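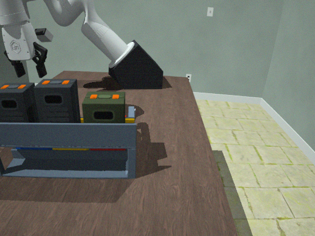 Brown wooden table and a blue-grey rack with three box-shaped cases (computer rendering)

The side table of the Lostska valley, usually called the Lostska table, is a plain rectangular table with straight legs, made for use against a wall or near one. It was first a piece of farmhouse furniture and later became common in schools, shops and small offices. The name is now used loosely for many tables of similar shape, wherever they are made.

Name

In the valley itself the piece was called a wall board. The present name comes from dealers in the port of Husodholm, who bought tables from the upper farms and sold them under the name of the district. Older sale lists use both terms, sometimes for the same item.

Form

A Lostska table has a flat top without a raised rim. The top is made from two or three boards joined along their length, with the grain running from end to end. Early examples have a top 30 mm thick. Later ones are thinner, and a deeper front edge was often added so that the table looked heavier than it was.

The legs are square in section and are set close to the corners. They are joined by rails directly under the top. Stretchers near the floor are rare and are usually a sign of later repair. Drawers are found only on tables made for shops, where a single shallow drawer at one end held string, paper and small change.

Wood and finish

Birch and pine were the usual woods. Ash was used for legs when it could be had. The boards were dried under cover for 2 years before use, although workshops that supplied schools often bought timber already dried.

Most tables were stained brown or reddish brown. The stain was brushed along the grain and then waxed. Legs and front edges were sometimes painted black, a habit that began in Husodholm and spread back up the valley. Scrubbed kitchen tables were left bare.

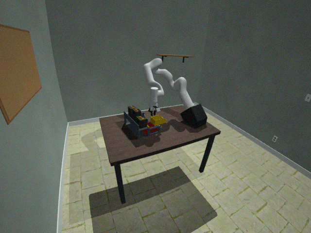 Placing in the room

In farmhouses the table stood with its long side to the wall and was pulled out for meals. In a small room it might be turned at an angle so that people could sit at both long sides while leaving the door clear. School inspectors disliked this and asked for tables to be set square to the windows.

Racks, boxes and trays were kept on the table or beside it, depending on the trade. Seed merchants used upright racks for sample cases, and bookbinders used open trays.

Manufacture

The largest maker was the Aguirre workshop in Husodholm, which supplied schools along the coast. Its surviving order book lists 1,737 tables, of which more than 200 were made for a single customer, the Noltonance shipping office. The workshop numbered its tables under the top, close to the left rear leg. Numbers stamped elsewhere are not from Aguirre.

Production fell when folding tables became cheap. A few joiners in the valley still make the table to order, mostly in birch.

See also

Trestle table
Kitchen table
Side table

Contact | Copyright and reuse | Back to top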